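Skotell Arain Marble-Pattern Panels

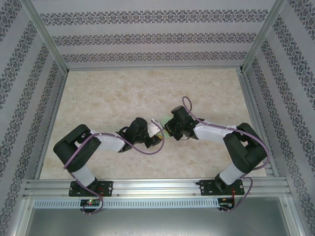
Beige marble pattern on a floor panel.

We love stone floors. We don't love carrying them up the stairs, and that's how the Arain range got started! These are light, rigid panels with a printed marble surface, made for small floors, shelf bottoms, craft tables, and that odd corner by the back door where nothing ever seems to fit.

The pattern was drawn by Razia Rana, who spent a whole October in the old quarry at Flurkelside with a sketchbook and a very large thermos. She wanted veins that wander a little and then fade out (real stone does this all the time), so the lines have soft ends and the color shifts gently from one side of a panel to the other. Turn one panel halfway around before you lay it next to another and the repeat gets really hard to spot.

Colors
The range comes in 4 colors: beige, pale gray, moss, and a warm brown called Hovetti. Beige is the one we keep coming back to. It's friendly with painted wood and plain metal, and crumbs hardly show on it between sweepings, which in our kitchen is a big deal!

Thickness
Choose 7 mm for shelves, drawers, and tabletops, or 9 mm for floors. Both cut with an ordinary fine-tooth saw. Cut with the pattern facing up and put a strip of masking tape along the line for a cleaner edge.

Laying
Let the panels sit flat in the room overnight. Sweep the base well, then lay them dry first so you can play with the layout (this is the fun part, take your time). Glue or double-sided floor tape both work. Leave a small gap at the walls and hide it with trim.

Care
Warm water, a soft cloth, a drop of dish soap. Skip scouring powder and steam mops. Felt pads under chair legs are a good idea.

Load
9 mm panels on a flat, solid base take up to 200 kg each, spread evenly.

Samples
Hand-size samples are available in every color. Try one by a window and again under your evening lamp, especially the moss, which changes more than you'd think.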